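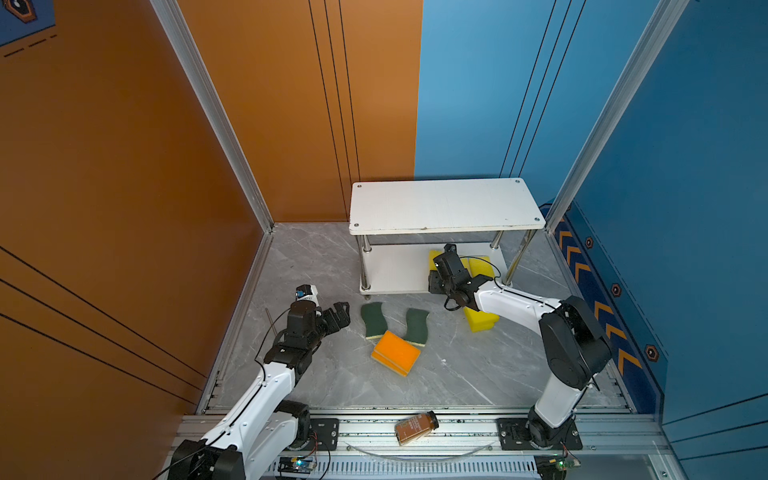
White two-tier table on silver metal legs, with sponges on the floor in front.

Home | Vegetables | Interviews | Seed Swap

Saturday, June 6, 2020
By the Moya Garden Pages

Baltasar Marín has grown beans on the same slope outside Moslow for 14 years, and he still gets up early to look at them before his coffee. "I talk to them a little," he says, laughing – and then he talks to me, quite happily, for most of the morning.

He sows his pole beans straight into the ground and never starts them in pots. "They hate being moved, poor things. Wait until the soil feels warm on the back of your hand, then push them in as deep as your first knuckle."
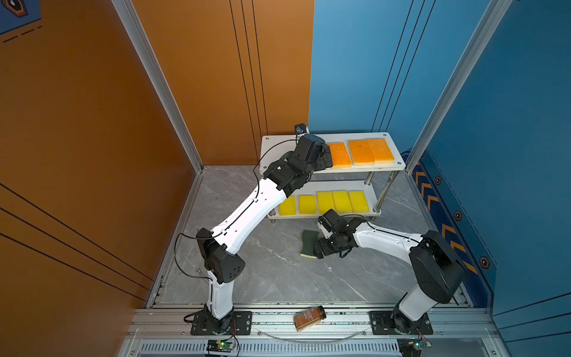

The two-tier shelf with its sponges, between orange and blue walls.

His favorite is an old climber he calls Bondero, grown from seed a neighbor gave him one February. "I pick every other day, even when I'm tired of beans, and my wife is very tired of beans!"

Contact | © 2020 Moya Garden Pages | Back to top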